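Week 7 handout: Layout randomization in simulated kitchens

The Sorier method samples a kitchen, places food and dishes, then tests a pick-and-place policy trained on 2073 demonstrations. Sink starts are the harder set, as the basin walls limit the approach angle.

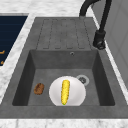 Each policy gets 82 trials per layout. Score placement and grasp separately, and log collisions with the counter as failures.

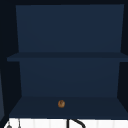 Fig. 2. Open cabinet, one object on the bottom shelf.

Viewpoint is varied too. Compare your results across views before the tutorial.
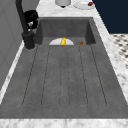
Fig. 3. Grey sink with grooved drainboard, plate at the back.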